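September 2020
Notebook, finish bench – hardwax oil test, second go

Okay, picking this up where I left it before the move. The question is still the dumb one I started with: why does the Brundari oil go tacky on some of my beech offcuts and cure hard as a rock on others, same can, same rag, same shelf? Kelly thinks it's me putting it on too thick. Kelly is probably right, but I want to see it on wood before I admit it.

So I cut 30 sample pieces from one board and sanded the lot with the Beltex discs. Half I stopped at a coarser grit, half I took up finer. Wiped everything down, let it sit overnight, oiled in the morning with the windows open (Wellington complained about the draft, then complained about the smell when I shut them, so, windows open it is).

What I want in the end is a surface you can work on every day and wipe off without thinking about it. Too much shine and every lamp in the building shows up in it.

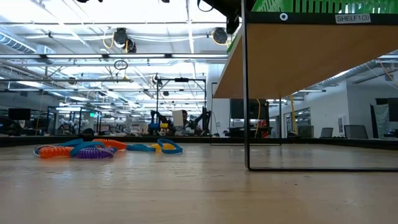
Photo: Wagner Camargo

I keep going back and forth on sheen. Cleiton likes it glossy because spills sit on top where you can see them. I like it dull because scuffs disappear. Pale scuffs on a shiny top drive me up the wall!

Anyway, results so far. The fine-sanded pieces took way less oil, and the leftover just sat there. Where I buffed it off after 7 minutes, good, hard by the next day. Where I forgot and came back after lunch, gummy, and I could leave a thumbprint in it. The coarse ones drank it up and didn't care much either way. So yes, Kelly, too thick. Fine. I still think the draft matters, and I want to run the same thing in a closed room before I let that one go.

Piece 412 (old numbering, don't ask) is the odd one out. It stayed sticky along one edge for 4 days and then cured overnight. I think there was old glue in the grain. Jabari wants to cut it open – he can have it when I'm done.

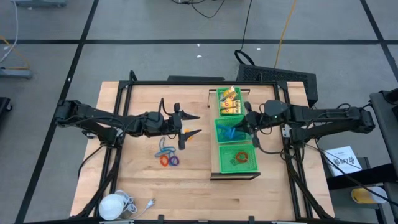

Butcher-block top, light wood

For butcher block I'd go one step coarser than I would on plain beech. All those glue lines make me nervous, and a thin first coat soaks in more evenly if the surface has some tooth. Second coat thinner still. Buff it like you're mad at it.

To do: closed-room run. Ask Wagner if the Visolura pads are any better than old T-shirts (I doubt it). Lay the rags out flat to dry outside, NOT in a heap in the bin, that goes for everybody. Order another can before October, and check the stain marks on the coarse pieces again once the coffee has had a week on them.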